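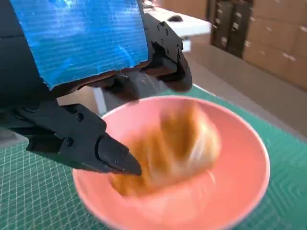 Figure 3. A bowl, the vessel form considered in Section 4.

4. Vessel form and self-served portions

4.1 Background

Earlier studies of shared dining have mostly treated the dish as a fixed part of the setting. Portion size is recorded, the food is weighed before and after the meal, and the container is named in a single line of the methods section if it is named at all. This is a reasonable choice where meals are plated by kitchen staff, who work with ladles and scoops of known volume. It is harder to defend where diners serve themselves. A diner who fills a bowl judges the amount by the height of the food against the rim, while a diner who fills a plate judges it by how much of the surface is still showing. The two judgments need not lead to the same quantity, even when the diner is equally hungry and the food is the same.

Bowls (Figure 3) raise a further difficulty. Most have sloping sides, so that each added layer of food holds more than the one beneath it. A bowl that looks half full by height holds less than half of its full volume, and the last part of the filling adds more food than the diner may expect. Work on drinking glasses has dealt with a related problem for some time, but the findings cannot be carried over directly. Liquids find their own level. Rice, stewed beans and cut vegetables do not, and diners often build them into a mound above the rim.

4.2 Sites and records

The material for this section comes from the three dining halls introduced in Section 2: Tutum, Marchuk and Dornside. All three are supplied by the same kitchen contractor, Grarkeo, and follow the same weekly menu, which removes one common source of difference between sites. They differ in layout. At Tutum the dishes are stacked at the head of the serving line, before the diner can see the food. At Marchuk and Dornside they are placed beside the hot counter, and the diner chooses a dish with the food in view.

A total of 949 meal records were kept for analysis. A record was kept when the filled dish had been weighed at the end of the line, the returned dish had been weighed at the hatch, and the two weights could be matched by tray number. Records in which the diner had gone back for a second serving were set aside and are treated separately in Section 5. Cold desserts, bread and drinks were left out throughout.

The standard bowl had a capacity of 400 milliliters when filled level with the rim. The plate in use at the same counters had no comparable capacity, as it was nearly flat, and we did not attempt to assign one. Portions are therefore compared by weight and only within a given menu item. Comparing a bowl of soup with a plate of roasted squash would tell us little about either.

Menu items were included only if they were offered in both forms of dish at every site. Eleven items met this condition. (In the tables they appear in menu order, with the kitchen's own names for them.) Soups were excluded by this rule, as were filled pasta dishes, which Dornside offered only on plates during November.

4.3 Findings

Diners who chose a bowl took less food by weight than diners who chose a plate for most of the loose, spoonable items, such as grain salads and bean stews. For items served in whole pieces the difference was small and changed direction from one site to the next. We read this as a matter of counting. A diner taking baked potatoes takes one or two of them, whatever they are put in.

Leftovers followed a less regular pattern. At Marchuk and Dornside, lighter servings came with lighter returns, as expected. At Tutum they did not. Bowls there were filled to much the same height whatever the item, and heavier foods were returned in greater amounts. The position of the dish stack offers one explanation: diners at Tutum had committed to a bowl before seeing what was on the counter, and appear to have filled it to a habitual level. The data cannot rule out other causes. Tutum also has the shortest seating period, and a diner pressed for time may leave food that would otherwise be eaten.

Mounding was common with rice and uncommon with everything else. Where food rose above the rim, the weight of the serving came close to that of a plated serving, and in such cases the bowl seems to have placed little limit on the portion. Kitchen staff at Dornside reported that they had noticed the same thing and had begun to offer rice with a smaller spoon. The change was made after the recording period closed and does not affect the figures given here.

4.4 Limits of the comparison

Diners were free to choose their dish, and the choice was almost certainly connected to appetite. A person who wants a small lunch may reach for a bowl for that reason alone. The differences reported above should therefore be read as differences between groups of servings and should not be taken as the effect of handing a given person a bowl in place of a plate. A trial in which only one form of dish is available on a given day would come closer to that question. Such a trial was discussed with Grarkeo but could not be fitted into the serving schedule.

Two smaller points should be noted. First, returned dishes were weighed with any bones, rinds and paper napkins left in them. Napkins were removed where they could be seen, but some were likely missed under food — a larger risk in a bowl than on a plate. Second, the scale at the Marchuk hatch was replaced partway through the period. Readings from the old and new scales agreed on the test weights, and the records have been pooled.

Color and pattern were not studied. Other authors have suggested that contrast between food and dish affects how much is taken, and it would be useful to test this with the dish shape held constant. The present records do not allow it, as glaze color was not noted on the tray sheets at any of the sites.

Section 5 turns to second servings, where the diner returns to the counter with a dish that has already been used.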